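6. Arrumação do tampo e cuidados com o espelho

Este capítulo aplica-se ao toucador Kustel com espelho oval, referência 453, depois de concluída a montagem do capítulo 5. Se a moldura ainda não está apertada ao móvel, volte ao capítulo anterior e não coloque nada em cima do tampo.

6.1 Antes de começar

Retire a película de proteção do espelho, puxando devagar a partir da parte de baixo. Limpe o tampo com o pano seco que vem no saco dos acessórios. O verniz fica com marcas se for limpo com álcool ou com acetona.

Nota: as rosas e os enrolamentos da moldura são peças coladas. Não pegue no espelho por elas, nem para o endireitar só um pouco.

6.2 Colocação dos objetos

1. Verifique que o móvel está nivelado. Regule os 4 pés com a chave pequena.

2. Coloque debaixo da jarra uma das rodelas de feltro. A jarra Wallari não tem feltro próprio.

3. Encha a jarra com água até um terço, longe do móvel, e seque o fundo antes de a pousar.

4. Ponha a jarra no lado esquerdo, diante do espelho. As flores podem tapar uma parte do vidro, mas a zona onde a pessoa vê a cara deve ficar livre.

5. Ponha a taça para ganchos e anéis no lado direito. Uma cor quente, por exemplo laranja, vê-se bem sobre o tampo claro e assim é mais fácil encontrar as coisas pequenas.

6. Deixe na parte baixa do tampo apenas o frasco de creme que usa todos os dias. Feche sempre a tampa - o creme entornado entra na junta entre os dois níveis e é difícil de tirar.

7. Abra e feche a gaveta algumas vezes. Se alguma coisa cair ou tremer, o objeto está demasiado perto da borda.

Cuidado: a carga máxima da parte elevada é de 5 kg, distribuída. Não apoie os cotovelos nela.

6.3 Manutenção

Mude a água das flores cada dois dias. Para o pó nas partes esculpidas use um pincel macio e seco, de cima para baixo. O vidro limpa-se com pano de microfibra quase sem água; não borrife diretamente o espelho, a humidade entra por trás da moldura. Reaperte os puxadores com a mão, sem ferramenta.

As rodelas de feltro de substituição pedem-se à Wastell com o código 1520.

6.4 Toucador com jarra de flores e taça
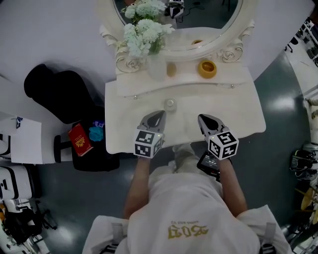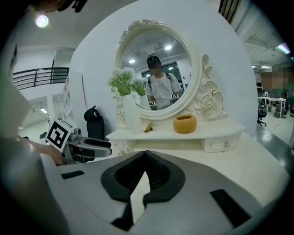
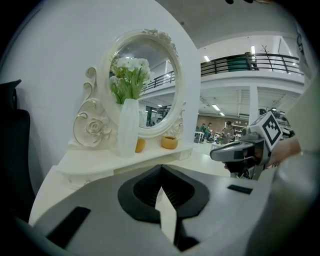
Comentário de Räsänen, recebido em 4/10/26: Segui os passos todos e só tenho uma observação sobre o número 4. No meu quarto a janela fica à esquerda, e com a jarra desse lado o ramo faz sombra na cara durante a manhã. Troquei a jarra com a taça e ficou melhor. Também não percebi no princípio que o feltro era para colar na jarra e não no tampo, talvez seja bom escrever isso no passo 2. Eu colei no tampo em setembro e, quando tirei, ficou um pouco de cola que só saiu com água morna e sabão.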